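Can a Machine Clear the Table Yet?
Project report, Household Tasks group
Last updated: October

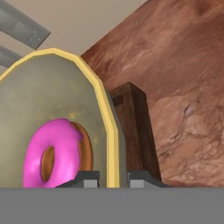

1. What we wanted to find out

Firms have promised us a robot that does the washing-up for years. We picked one small part of that job, lifting a plate off a kitchen table, and tested it in simulation with a simple two-finger gripper. Our supervisor, Jenő Lakatos, asked us to be strict about what counts as done.

2. What we did

We ran 30 attempts with the control program we call Pirever. A run counted only if the plate was gripped, carried to the rack and let go without hitting anything else. The clutter, a pink-iced donut included, stayed in.

3. Results

Of the 30 runs, 21 ended with the plate between the fingers. Only six reached the rack cleanly. In four of the others the plate turned in the grip on the way and had to be written off.

4. What we make of it

Getting hold of a plate is the easy bit, and it is the bit that ends up in adverts. Six out of 30 would not be put up with from a child. Our plates also had no grease or gravy on them, and a simulated plate costs nothing to drop -- a real kitchen would be harder. We would not let this program near anybody's crockery, and we doubt that more runs alone would fix the turning.

Related reports
Folding towels with Pamari
Shelf stacking: the Drerko trials
Nyitrai and the sock drawer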